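Talk notes: Walking a Town for Its Secondhand Shops
Evening session, 40 minutes with questions

Opening
Thank the hosts. Say where the talk comes from: four trips to Pletano, on foot, with one bag. Ask for hands: who plans a trip by the shops and who just runs into them?

Part 1. Getting there
I take the bus from Mandell. The train is faster but leaves you on the wrong side of the river with a long walk before the first shop. Get off at Tustgate, the old market end. Start there and work downhill, so you carry your bags the easy way.

Part 2. What the shops are like
Damgaard Street has 3 in one block. The first is mostly clothes, the second is books and kitchen things, and the last is furniture with a back room for household odds and ends. Look through the back room slowly. Prices are on round stickers and the color tells you the discount. Ask at the counter which color is on sale that day.

Mention the artificial flowers. Every thrift shop I have been in has a bin of them, and people walk past.
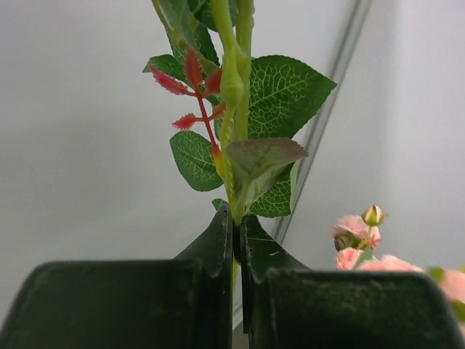 Artificial rose branch, with the veins showing in the leaf.

Pause. Take a question if there is one.

Part 3. Lunch and the hill
Eat early. The bakery by the steps runs out of soup before 1. After lunch there is a choice: the canal path, which is flat, or the lane up to the church. I went up. The door has the year 1438 cut over it, and there is a bench on the south side out of the wind.
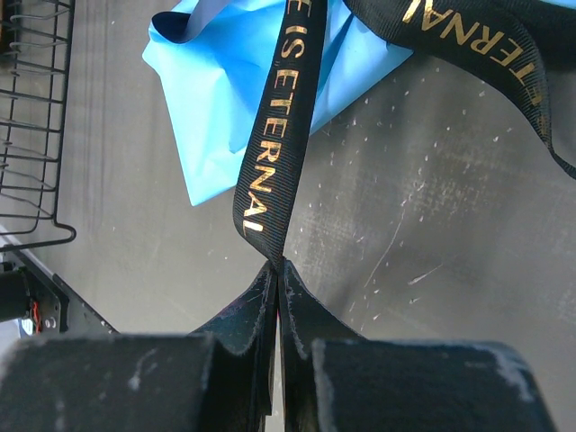 From the bench it is roughly 2 miles back to the bus by the lower road. The sidewalk stops partway, so cross at the school. In November it was dark before I reached the stop. Bring a light.

Part 4. Practical points
Most shops take cards now, but the furniture one did not on my last trip.
Bring a tape measure.
Check the last bus before you leave Tustgate.

Questions. Maps are on the table by the door.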